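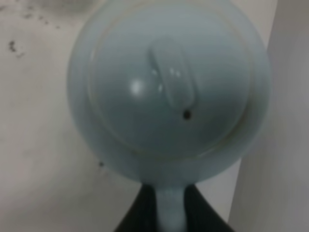

The lid from straight above, steam hole and all

I have a new teapot and I'm going to talk about it for quite a while, so put your own kettle on if you feel like joining in. It's pale blue, it's round, it's very shiny, and it cost me 14 dollars at Hinrichs, the secondhand place behind the bus depot in Jeltstead. I went in for a bread pan. I still don't have a bread pan.

If you've been reading since the old site you'll know my last pot was a brown stoneware thing that weighed as much as a small dog and poured like one too. It dribbled down the spout, down the foot, onto the tray, onto the tray cloth, and then somehow onto me. I loved it and kept it for years, and then in the fall I knocked the lid into the sink and it broke in a way I couldn't glue. I drank mug tea all through the holidays. Mug tea is fine! I drink it at work every day. But at home in the evening I like the business of a pot – the warming, the waiting, the second cup that's a bit stronger than the first.

So, the lid. I always look at the lid first when I'm buying an old teapot, which probably comes from having broken so many. You want it to sit down properly into the opening with just a thin line showing where it meets the body, and you want to be able to tip the pot a fair way before it starts to slide. This one has a shallow domed lid with a thin raised rim, and it settles in with the nicest little click. I did the tip test in the shop with my hand cupped underneath and the woman at the register watching me very closely. It stayed put until I'd gone much further than anyone would ever pour.

Then there's the steam hole, the tiny dark dot next to the knob. I used to think those were there to let the steam out so the lid wouldn't rattle, and I guess they do that too, but the main thing is the air going in. When tea comes out of the spout, air has to get in somewhere, and if it can't you get that glug-glug-glug pour that splashes all over the saucer. Put a fingertip over the hole while you're pouring and you can slow the whole thing to a trickle (mind your finger, it's hot up there). I did this for my nephew with cold water over the sink and we got absolutely nothing useful done for half an hour.

I do check that the hole is clear before I buy. On old pots it's sometimes plugged with glaze or limescale, and then the pot gets a reputation as a bad pourer when all it needs is a toothpick. Mine had a bit of something in it. I soaked the lid in warm water with a spoonful of citric acid and it came right out. 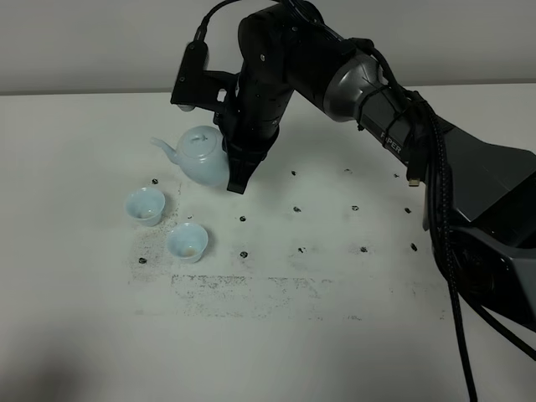

Jannik Grube
Filed under: Tea, Secondhand finds – January

The cups came with it, I should say! Two little pale blue ones, wrapped in newspaper and stuffed in the same box, and I didn't even know they were there until I got home. They're small. If you grew up with big breakfast cups you may find them a bit silly, but I've come around to small cups in a big way. The tea never has a chance to go cold in them. You pour, you drink it while it's properly hot, you pour again. It makes you sit there with the pot and pay attention to it, and by the third or fourth refill you can taste that the tea has changed.

I love them against a white tabletop, too. The blue is so soft that on dark wood it looked almost plain white, and I was a little disappointed when I first unpacked everything on the kitchen counter. On white you suddenly see how blue it is, and then on a gray afternoon it goes a bit greenish on you. I keep walking past it to check what color it is now.

There's also a small dark blue painted decoration on the lid, near the knob, and I'm ridiculously fond of it. All that plain glaze and then one bit of brushwork right where your hand goes. I haven't been able to find out who made the set. There's no mark on the base that I can read, just a smudge under the glaze, and I've gone through two library books on pottery marks with a magnifying glass. If anybody recognizes the style, please write to me! I don't care at all whether it's worth anything. I'd just like to know where it comes from.

OK, how it pours. The spout angles up nicely, and the tip is high enough that you can fill the pot well up without it leaking out the front when you set it down. (You'd think every teapot would manage that. My brown one did not.) It gives a clean, narrow stream and it stops when you tell it to. The very last drop does hang on the lip for a second, and I've gotten into the habit of giving the pot a tiny turn of the wrist as I bring it back up, the way waiters do with wine. No more drips on the cloth.

I measured what it holds, up to a sensible level, and got 10 ounces twice over, so a good amount for two people, or for one person with a long book. I've been using a level spoon and a half of leaves for that and taking them out after three minutes. I was expecting to need more leaf in it, but the round body gives everything room to open up and move around, and with my usual heaped spoons it came out much too strong.

For tea I'm still working through the bag of Flona I ordered from Waltura back in the fall. It's a light oolong, quite flowery, grown at 4,000 feet according to the label, and I'd more or less given up on it. In a mug it tasted thin to me. In this pot it's lovely! Some of that must be plain excitement over a new toy, I know. But I do think the glaze plays a part, or at least my old pot did. I never washed the brown one with soap, and the inside had years of breakfast tea soaked into it, and everything I made in there came out faintly of breakfast tea. A smooth, glossy inside doesn't hold on to anything. I had mint in it one evening and oolong the next morning and couldn't taste a trace of the mint.

A few things about looking after one like this, as people did ask last time I wrote about teapots. Warm it before you use it. I swirl some hot tap water around first and then pour boiling water in after that, and I haven't cracked a pot since I started doing it this way. Don't leave tea sitting in it overnight. If you do (I do), a paste of baking soda and water on a soft cloth takes the brown line off. Dry the lid separately and leave it off until the inside is dry, too, or the pot starts to smell like a cellar. And lift it with a finger on the lid even if you trust the lid. I trust this one and I still do it.

I haven't put it in the dishwasher and I'm not going to.

What I'm missing now is a tray. The old one was sized for the old pot, and the blue set looks lost on it, with the two cups sliding about at one end. I've seen one with a low rim at Hinrichs, dark lacquer, slightly chipped at one corner, and I'm trying to hold out until I've bought that bread pan. There's a strainer question too. I've been using a paper filter bag inside the pot, and it works, but I feel like I'm spoiling the look of things every time I lift the lid and see the paper sticking up. If you use one of those small bamboo strainers that sit across the cup, tell me how it's holding up. Mine would need to be a tiny one, with cups like these!

Next time it'll be the cabinet shelf, which I've finally cleared and which turned up three lids and no pots to go with them.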